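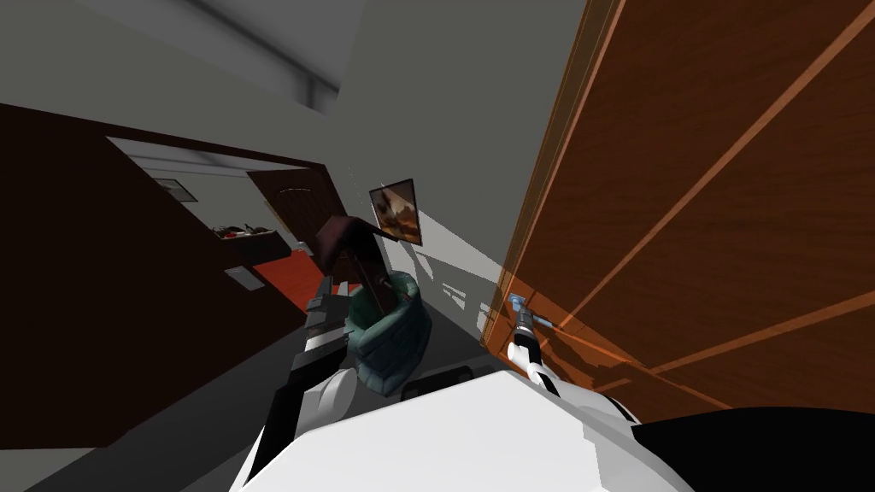 Teaching the door routine in simulation before the floor rollout

August, by Souad Hegazy
2 min read

1. Load the Elia hallway model and put the arms in their start pose. Assign the right arm to the lever handle and the left arm to the carried item. Cyril Sugden's shift used to prop doors open for deliveries. Under the new procedure, staff stop doing this on automated routes.

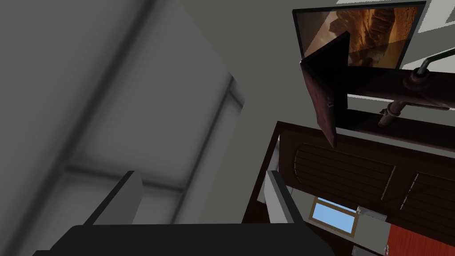
2. Open the gripper fully before any approach. Leave a clear gap between the fingers and run the approach at low speed. Log contact with walls, shelves or cabinets as a fault, even if the run finishes.

3. Line the palm up with the handle before closing. A shaft should sit between the two fingers.

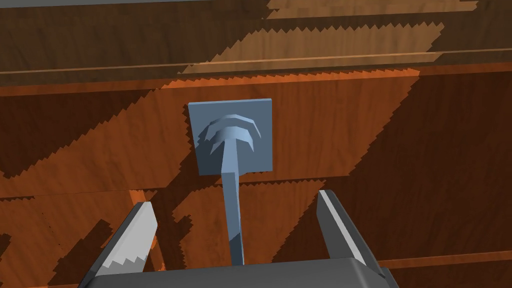 Repeat the approach 200 times with varied start poses. Our August set came to 2,652 runs; the sign-off minimum is 2,000. Porters review the faults in pairs, and the review counts as paid shift time.

4. Check the wrist views for blocked sightlines. Mark any run where an arm link or a carried item covers the target.

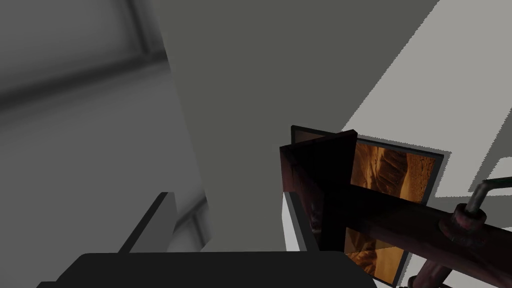 Last updated: Saturday, 4:10 p.m.

5. Send the marked runs to Babak Zarei. Porters keep the right to stop a unit at any door, and a stop needs no written reason. Handover notes go in the Trivden log.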